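4.2 Comparison of hand-held grippers

The two finger designs were compared on the same pick-and-place task before either was fitted to an arm. The operator holds one gripper in each hand and works at a wooden table, moving a soft, rounded object into a small perforated tray with raised rims. Josée Bouchard and Woo-jin Kwak each completed 16 trials per finger design, with 10 further trials set aside for practice and left out of the results. The Sternis fingers were tested first and the Pinik fingers second.
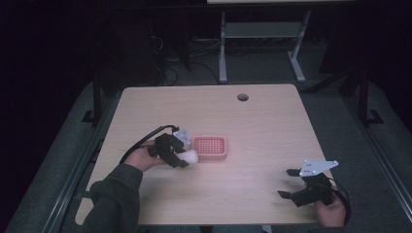
Figure 3. Bimanual set-up with a cabled gripper in each hand. The left gripper is closed on a white object beside the pink tray; the right gripper is open.

Grip width was logged through the cable and stored with the head camera stream. A trial was counted as failed if the object left the fingers before it was over the tray, or if it came to rest on the rim. With the Sternis fingers, 5 trials failed, all during release. The Pinik fingers failed in 14 trials, mostly when the operator turned the wrist while lifting – the contact patch is narrower and the object rolled towards the fingertips.

Cable drag was a separate problem. Both operators reported a pull on the wrist when reaching across the table, and the effect was the same for the two finger designs. We did not correct for it. The Iltbridge controller used in Section 5 reads the same width signal, so the logs can be replayed on the arm without rescaling.

Related items
Gill: a low-cost wrist mount for two-finger grippers
Finger pad wear in repeated soft-object grasps
Notes on head camera calibration

Shares 14 | Comments 5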